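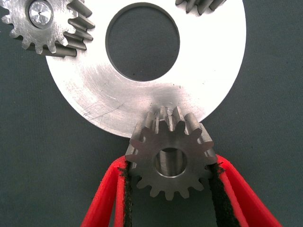
My sister asked me last Tuesday when she could stop folding towels. She asked me because I work at Memard, where we rebuild gearboxes, and in my family anyone who owns a torque wrench is an expert on robots. I told her not yet. Then I lay awake for an hour trying to work out why I was so sure.

So this is me thinking it through, with two cups of coffee in me and a sink full of dishes that no machine is coming to rescue me from.

Let's start with what's already done. Our robot vacuum, a Grokik, cost me 205 dollars on sale and it's the best money I've spent on the house. It gets stuck under the radiator, it eats one sock a month, and I love it. The dishwasher is a robot too if you're feeling generous (I am). Somebody still has to load the thing, though, and that somebody is me, scraping lasagna off a plate at ten at night.

What those two have in common is that the job got squeezed down to fit the machine. Floors are flat. A dishwasher is a box. You do the fiddly part, and it does the long boring part. The chores my sister is asking about are nearly all fiddly part.

Take cloth! A towel never lands the same way twice. Pick it up by a corner and the other three go wherever they like, and half of it is hiding behind the other half. I've watched an awful lot of folding videos this year, and the Oda demo is my favorite by a mile. One hand towel, laid out nicely to begin with, and then a fold, and another fold, and then a long pause while it pats around looking for an edge. My niece timed it against me. I won, and I was on the phone.

I don't mean to be snotty about it. Finding the edge of a rumpled sheet is hard even with my eyes and my fingers, and I've had decades of practice. Give two fingers and a camera the same heap of gray cloth and I'm impressed if they come away with the bit they wanted.

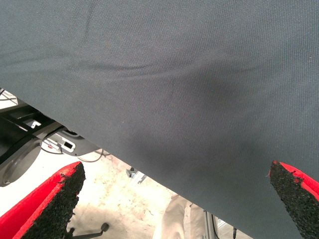
Gears ought to be easier, right?

That's what I'd have said before I started paying attention. A gear is stiff. It has a hole in the middle, the hole goes over a peg, and you're done. When I train new people on the bench, I give them a plate with pegs and a few gears and let them play, and they have it in minutes.

Watch their hands, though. They drop the gear on nearly straight, feel it catch, wiggle it, and it sinks. Then the next one won't go down because the teeth are sitting tip to tip, so they give the first one a tiny turn without even thinking about it. Ask them afterward what they did and they'll say "I put it on." That little wiggle is the whole job!

For a machine it's a bunch of separate problems. It has to pick up the gear squarely, and a gear pinched a hair crooked in the fingers is going to go on crooked. It has to find the peg. It has to notice that it's jammed and not push harder (I've worked with humans who never got that one). And then there's the turn, with the teeth on both parts needing to agree.

We had a quote at work last year from Jotico for an automated cell that would do one assembly, on one housing, all day long. The shop across the road bought theirs and it does 542 a shift, which I can't argue with. But every part shows up in a tray, facing the same way, and if a tray goes in backwards the whole line stops and somebody walks over and fixes it. We do small batches, all different, and half of what comes in is worn or bent. We passed.

The thing I'd pay for is the in-between machine. Dump a few gears on a cloth any old how, let it find them, and let it build the stack. Two arms would help, one to hold and one to fit. If it was slow I wouldn't care -- it could run while I'm at lunch. 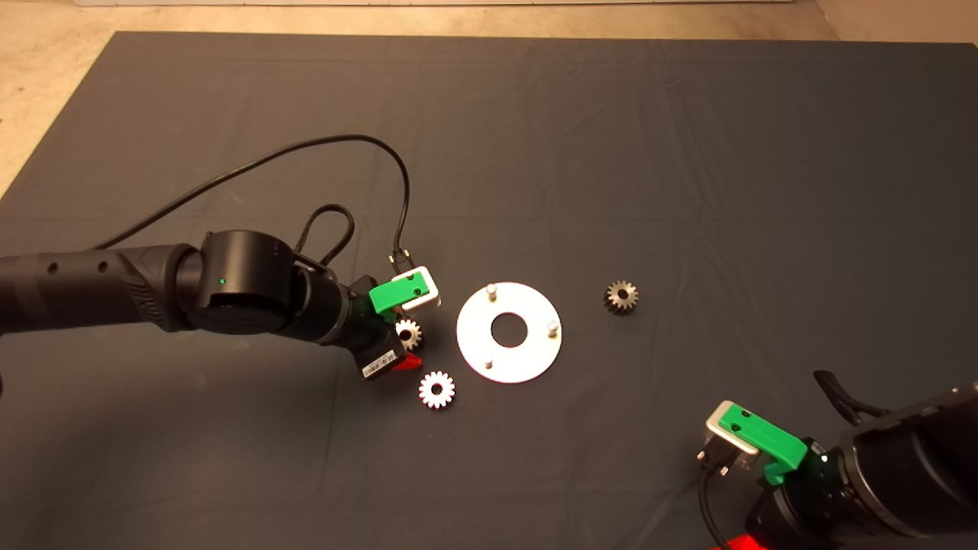

Amerley Adjei thinks I've got the order wrong. She read a draft of this and wrote back that shops will get there years before houses do, because a shop can put up with a machine that needs a babysitter, and "your sister already has two kids." She also thinks I'm soft on the vacuum. Her point about the babysitting is a good one. If I have to stand over a thing while it folds my towels, I may as well fold the towels.

Where I'd push back is on price. A shop will spend real money to save an hour a day, sure, but there are an awful lot of houses. If somebody sold a laundry folder for about 3000 dollars that worked on fitted sheets, even slowly, even only at night with the door shut, I think my sister would be in line before breakfast. I might be behind her.

For now she's folding, and I've told her to let the kids do the washcloths. I'm off to deal with that lasagna pan, which has been soaking since last night and needs a spoon handle in the corners.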